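Liebe Frau Väisänen,

mein Zwischenbericht kommt ein bisschen später als versprochen, die Lavendelstecklinge wollten zuerst drankommen. Dafür kann ich jetzt alles bis zum 2021-08-15 mit hineinnehmen, und das lohnt sich, der Sommer war nämlich richtig gut zu uns!

Zur Erinnerung: Ihre Stiftung fördert bei uns in der Gärtnerei Widerow die Sichtung von winterharten Halbsträuchern und Stauden für magere, sonnige Böden. Im April haben wir 1139 Jungpflanzen ausgepflanzt, verteilt auf 38 Sorten. Salbei, Thymian, Heiligenkraut, Katzenminze, ein paar Bartfäden und natürlich meine geliebten Sonnenröschen. Die Fläche ist das alte Kiesstück hinter dem Folienhaus, 800 Quadratmeter, leicht nach Süden geneigt und so steinig, dass uns schon beim Pflanzen zwei Spaten abgebrochen sind.

Der Start war zäh. Nach dem Auspflanzen kamen noch einmal Nachtfröste, und beim Heiligenkraut sah es eine Weile böse aus, alles braun an den Spitzen. Ich habe nichts zurückgeschnitten und einfach gewartet (fällt mir schwer, Sie kennen mich), und im Juni trieb fast alles von unten wieder aus. Die Katzenminzen haben die Kälte gar nicht bemerkt. Bei den Bartfäden dagegen haben wir zwei Sorten komplett verloren, die nehme ich aus der Wertung und pflanze sie nicht nach.

Die große Freude des Jahres ist unser eigener Salbeisämling, der bei uns intern Dellusari heißt. Er bleibt niedrig, wird schön breit, hat ein graues, fast filziges Blatt und blüht seit Anfang Juni ohne Pause. Und die Wildbienen! Ich stand neulich morgens mit dem Kaffee davor und habe glatt das Gießen im Folienhaus vergessen. Ob er auch einen nassen Winter wegsteckt, muss er erst noch beweisen, also bitte noch nichts in den Newsletter schreiben.

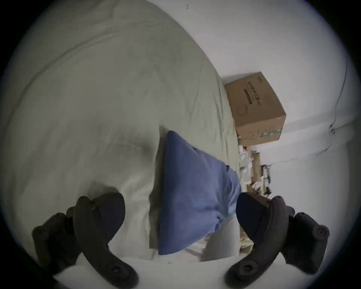
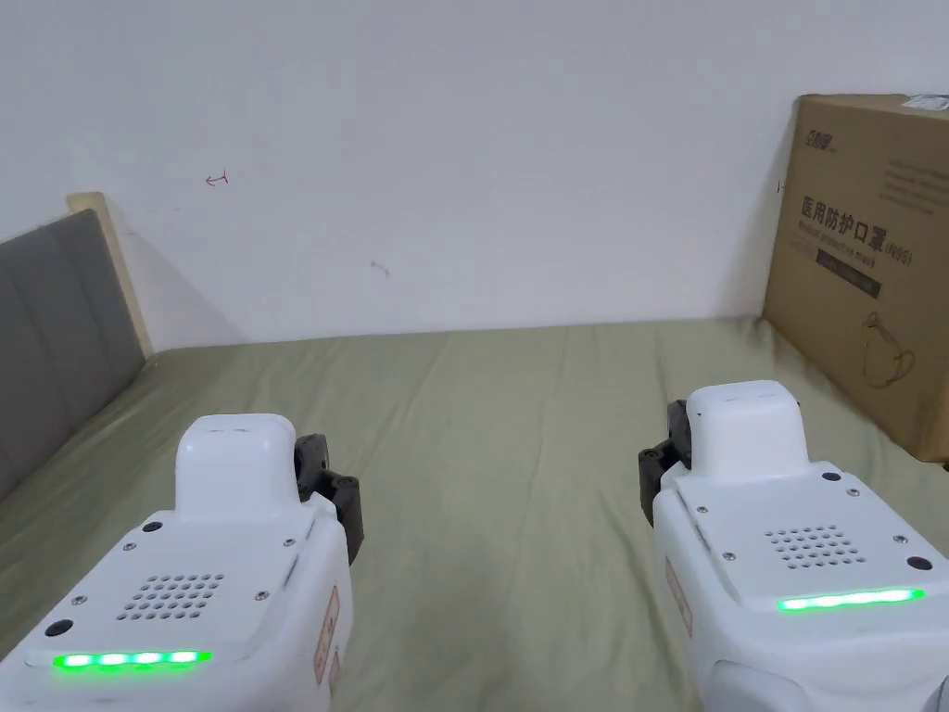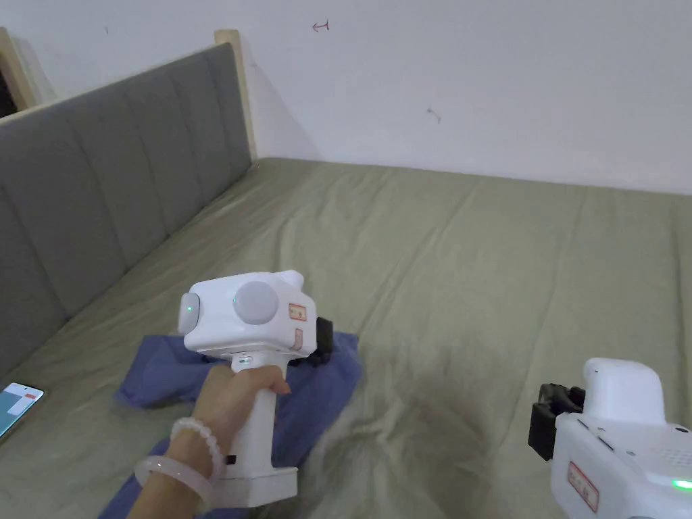
Drinnen, mit salbeigrünem Bettzeug.

Seidu Opoku ist seit dem Frühjahr für die Bonituren zuständig und macht das großartig. Wir notieren alle zwei Wochen Wuchs, Blüte, Blattgesundheit und Schneckenfraß, immer mit Noten von eins bis neun. Auf Seidus Vorschlag hin schauen wir die Beete jetzt in wechselnder Reihenfolge an, weil ich am Ende der Runde immer strenger geworden bin. Man sieht das in den alten Listen wirklich, ein bisschen peinlich ist mir das schon. Die Frühjahrswerte für die letzten vier Beete habe ich deshalb mit einem Sternchen versehen.

Zum Geld: Ausgegeben sind bisher 3896 Euro, und zwar für Jungpflanzen, Splitt, Etiketten und die Tropfschläuche. Der Splitt war teurer als geplant, weil der erste Lieferant abgesprungen ist und wir zu Bakeston wechseln mussten. Das haben wir bei den Etiketten wieder hereingeholt, die schreiben wir nun selbst mit Bleistift auf Aluminium. Die Belege liegen dem Bericht in Kopie bei. Eine Umwidmung brauche ich im Moment nicht, könnte aber sein, dass ich im Herbst wegen eines Vlieses noch einmal anklopfe.

Was steht als Nächstes an? Im September nehmen wir Stecklinge von allen Sorten, die bis dahin mindestens eine Sieben im Schnitt haben, und setzen sie ins kalte Frühbeet. Ab Oktober wird nicht mehr gegossen und nicht geschnitten, auch wenn es dann unordentlich aussieht. Die eine Hälfte der Fläche bekommt im Winter eine dünne Splittauflage, die andere bleibt offen, damit wir beim Thema Winternässe endlich einen ordentlichen Vergleich haben. Die erste Auswertung dazu schicke ich Ihnen im Frühjahr.

Ein offener Punkt noch: Die Thymiane sind teilweise falsch geliefert worden. Mindestens eine Sorte blüht weiß und sollte rosa sein. Ich habe reklamiert, bisher ohne Antwort, und führe sie so lange unter einer Arbeitsnummer.

Kommen Sie doch vorbei, solange der Salbei noch blüht! Vormittags ist es auf dem Kies gut auszuhalten, nachmittags bitte nur mit Hut.

Herzliche Grüße aus Widerow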